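Hulmont Community Kitchen
Cup and Small Ware Inspection Checklist, with Comments
Cup shelf, sorting table and drying rack
Inspection date: February 10, 2023
Next full inspection: August

Result: passed, with 4 items to follow up

What a good round this was! The cup shelf used to be the part of the kitchen I put off until last, and now I look forward to it. Comments are written next to each item so the next person can see what was checked and what I thought of it. Please keep adding to them.

SECTION A. SORTING TABLE

A1. Surface clear before cups are brought out: YES
Comment: Lovely clear middle, plenty of space to set a cup down and turn it around. Keep it like this.

A2. Surface wiped and dried before use: YES
Comment: Done at the start of the round and again at the end.

A3. Table steady when leaned on: YES
Comment: Rock solid since the feet were adjusted. Big improvement, I can put my whole weight on the corner now.

A4. Light good enough to see fine cracks: FOLLOW UP
Comment: Fine by the window, dim at the wall end. A brighter bulb would do it.

SECTION B. CUPS

B1. All cups on the shelf looked at: YES
Comment: 59 on the shelf, all handled one by one. The off-white ones are still my favorites (any mark shows up so fast against that color!).

B2. Rims free of chips: FOLLOW UP
Comment: Run a clean fingertip slowly all the way around. Three cups from the back row had rough spots and went into the discard box. The rest felt great.

B3. No cracks in sides or base: YES
Comment: Tip each cup to the light and look at the round end as well as the walls. It only takes a second and it's the check people skip. 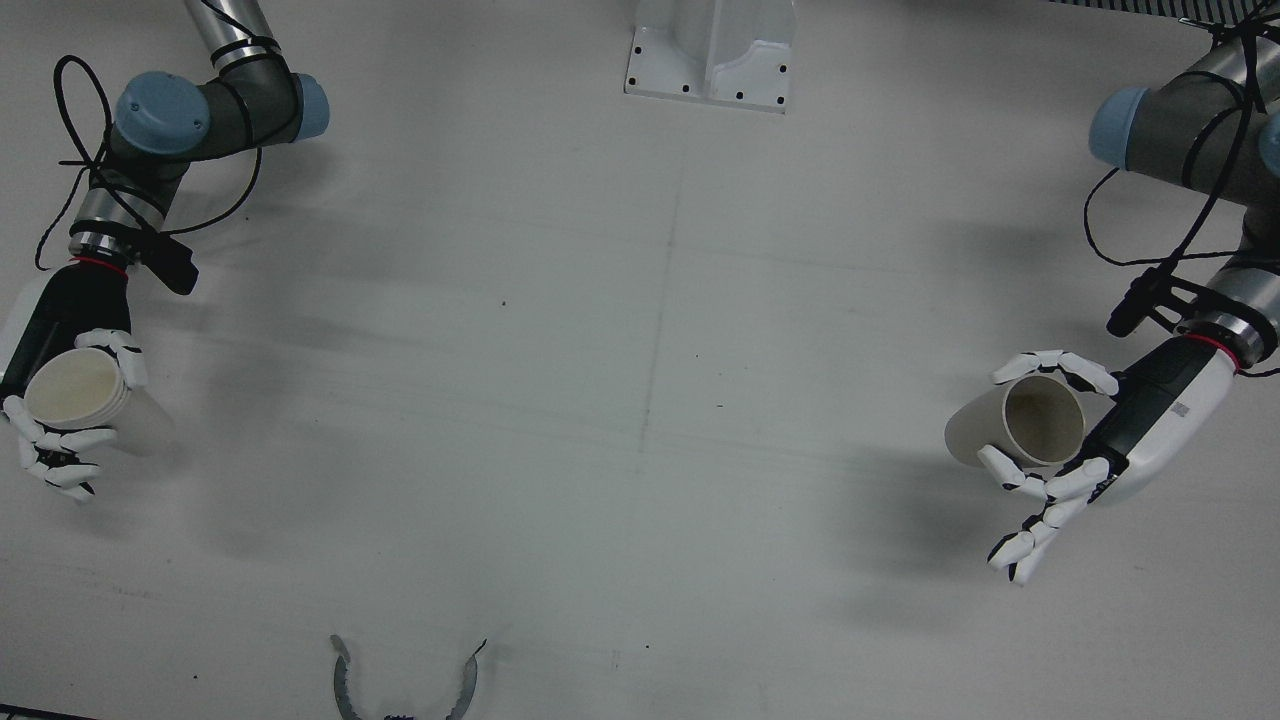 Item B3. Two off-white cups at the pale grey sorting table, one at each side.

B4. No stains, film or leftover soap: YES
Comment: A few had tea rings. Baking soda and a soft cloth took care of them, and they came up beautifully. No scouring pads please, they leave scratches.

B5. No smell: YES
Comment: Nothing at all. The new rinse routine is working.

B6. Cups match the size list: YES
Comment: Everyday cups only on this shelf. Anything marked over 24 ounces belongs with the pitchers, and I moved one Latemora jug back where it goes.

SECTION C. SHELF AND STORAGE

C1. Shelf brackets tight: YES
Comment: Checked with a screwdriver, every screw snug.

C2. Heaviest items on the lowest shelf: YES
Comment: The Kuroda mixing bowls have finally moved down. Thank you to whoever did that, it makes reaching for a cup so much nicer.

C3. Stacks no more than two high: FOLLOW UP
Comment: Mostly good. The left end had crept up to three again, and the top cups wobbled when the door closed. I spread them out along the back.

C4. Shelf liner flat and clean: YES
Comment: The Trendent liner is holding up really well. Lift it and shake it out over the sink once a month.

C5. Nothing stored above head height: YES

SECTION D. DRYING RACK AND FLOOR

D1. Rack clean, no rust: YES
Comment: Spotless underneath too, which was a happy surprise.

D2. Drip tray emptied: FOLLOW UP
Comment: Half full when I got there. Emptied and rinsed. Can we add this to the closing list?

D3. Floor dry between sink and table: YES
Comment: The mat lies flat and has stopped sliding.

D4. Discard box labeled and out of the walkway: YES
Comment: Wrap broken pieces in newspaper before they go in.

GENERAL COMMENTS

We have washed up for 600 guests since the last full inspection, and three worn cups is a wonderful result for that much use. Replacements can come out of the spare carton under the counter. Wash them before they go on the shelf, even if they look clean.

Follow-up items: A4, B2, C3, D2. Initial beside each one when it is done and leave this sheet on the clip by the sink.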